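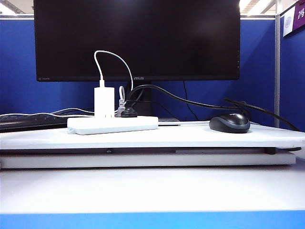 Search this site Search Go

I've had Crohn's for 23 years, so I have tried a lot of symptom trackers. Paper ones, app ones, a fridge calendar covered in stickers (don't ask). The Clorar diary kit is the first one I've kept up past the second week, and I'm now on month 7!

You get a printed flare diary, a set of tabs and a login for the companion app, Nulluseo. Each page has room for pain, meals, bathroom trips, meds and sleep, and it takes me 2 minutes at night if I don't ramble. I usually ramble. The meal boxes are way too small for anyone who eats more than toast.

My favorite part is the one-page summary you fill in before an appointment. I took mine in to my GI nurse in March and for once I didn't blank when she asked how I'd been since last time - I just handed it over.

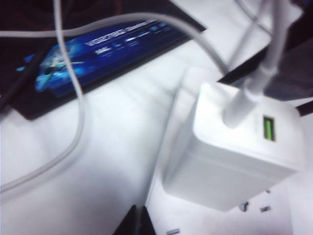 What I didn't love

The app is slow, and it kept logging me out. Thirumalai Menon from my support group uses the Kartha tracker instead and likes the reminders on it, so look at that one if you hate writing by hand. I tried Wullach too, but it's really built for food allergies.

Refills come in packs of 50 pages and run out faster than you'd think. I'd still buy it again - four stars from me.

Last updated: March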